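25 January 2022

So I finally got to the Brodow Museum of Toys and Games, after walking past the sign for it every time I've changed trains there (and I've changed trains there a lot). It's up the hill behind the station, in the old Aitken glove factory, and if you're going in winter wear proper shoes – the pavement outside was like glass and I went up most of it holding on to somebody's railings.

Getting in is free, although there's a box for donations by the door and a card reader that didn't like my card. A locker takes a pound coin and gives it back. I'd read that there are 4000 objects on show and I can well believe it. The ground floor is all dolls' houses and tin trains, and I'd allowed half an hour for it and spent well over an hour. My favourite was a grocer's shop with drawers that really open, each one labelled in handwriting so small I had to crouch.

Upstairs is board games, and you're allowed to play them! There's a long table by the windows and a shelf of boxes you can help yourself to. I got thoroughly beaten at draughts by a girl who can't have been more than eight, then had a go at a race game with horses that I'm sure my gran had. Two of the horses were missing, so we used buttons.

The top floor has computer games, from the chunky old consoles up to newer things on big screens. It was noisy and warm and full of teenagers, and I lasted 26 minutes before I needed tea.

The café is in the old packing room. Cheese scone, good. Coffee, less good. The shop does the usual pencils and rubbers, plus postcards of the dolls' houses, and I came away with six of those and a wooden spinning top I didn't need.

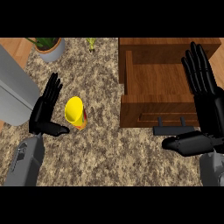
Robot arms over a speckled carpet

If you're coming by bus, the 200 from Lerkamen stops at the bottom of the hill and saves you nothing on the climb. The lift was working when I went, but it's tiny, so ring ahead if you've got a big pushchair or a wheelchair. Toilets are on the ground floor only.

I want to go back in June, when they open the yard for giant skittles and hopscotch. Before then I've promised myself a day at the puppet museum in Inuvmont, so if you've been, let me know whether it's worth staying over or if I can do it there and back.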